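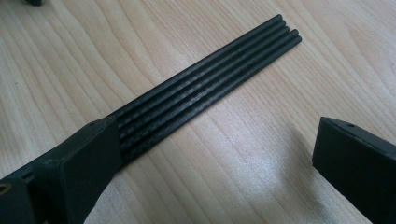 Ticket 446
Subject: Policy closes early on dark items, light table
Project: Plilow, handheld demos to arm transfer
Opened by: Lenuța Onu
Assigned to: Cosmin Iordache
Status: Resolved, one follow-up open

Lenuța Onu, Thursday 9:40
Policy trained on the full Borkthorpe set (602 demos, handheld gripper, wrist view only). Rolled out on the arm with the black textured stock on the wood table. The approach is fine. The gripper then closes too soon, before the item is between the fingers, and lifts with nothing in it. Success over 80 rollouts was 9. The same checkpoint does fine with the light-colored items, so I don't think it's the arm calibration. I reran the calibration anyway and got the same result.

Config is the default one from the Chiriac branch. No changes to crop or image size. Gripper width comes from the finger tracking, not from the motor.

Cosmin Iordache, Thursday 10:25
Can you send the predicted width next to the recorded width for a few demos from the training set? If the two match there, it's a rollout problem. If they don't, it's the labels.

Also, which version of the width tracker did you run on the raw video? The older one looks for dark finger edges against whatever is behind them.

Lenuța Onu, Thursday 11:10
Older one. I didn't know there was a second one. The processing page on the wiki still points to it.

Plots are in the shared folder under this ticket number. Predicted and recorded widths agree closely, so the policy is learning what it was given. But the recorded width is wrong in a lot of the demos. It drops to almost closed while the fingers are still wide apart, stays there for a short stretch, then jumps back.

Cosmin Iordache, Thursday 11:50
That is the tracker picking up the edge of the stock as the inner edge of a finger. Both are matte black and both have a long straight edge, and the stock usually lies on a diagonal close to the finger angle. The glare on the table makes it worse. It lifts the exposure in the middle and the finger faces lose what little contrast they had, so the stock ends up as the stronger edge.

Things to try, in this order:
1. Reprocess with the newer tracker. It fits the whole finger outline and uses the small holes near the top of each finger as anchor points.
2. Set the max width change per step to the value in the Neltel config. That throws out the jumps.
3. Drop any demo where an anchor is lost for more than half the approach. Don't interpolate over those.

Leave the policy settings alone until the labels are fixed.

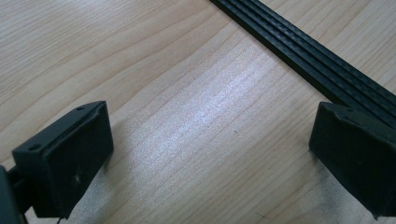 Lenuța Onu, Thursday 3:15
Steps 1 and 2 are done. The false closings are gone from every demo I spot-checked. A few still wobble when a finger is partly out of view, but the wobble is small and it never goes near closed.

Step 3 took the set from 602 down to 446. That is more than I wanted to lose. Is it worth relaxing the cutoff?

Cosmin Iordache, Thursday 3:30
Not yet. Train on the 446 first so we have a clean number. If you relax the cutoff now and it improves, we won't know how much came from the labels and how much from having more demos. Same seed and same number of steps as before, please.

(The ticket number and the demo count being the same is going to confuse somebody. Please write "446 demos" in the run name.)

Lenuța Onu, next day, 10:05
Trained overnight. Same table, same items, same start poses, 80 rollouts again. Early closing happened in 9 of them. The rest closed at the right place and lifted.

I watched the 9 again. All of them started with the stock far over toward the right finger, and we have few demos like that left after the filter. So that looks like coverage and not a labeling problem.

Cosmin Iordache, next day, 10:20
Agreed. Closing this one. Please open a new ticket for collecting more right-side starts, and turn the overhead lamp away from the table before you record them. I'll fix the wiki page so it points to the newer tracker.

Lenuța Onu, next day, 10:45
New ticket is open. The old labels are still in the archive folder, marked do not train.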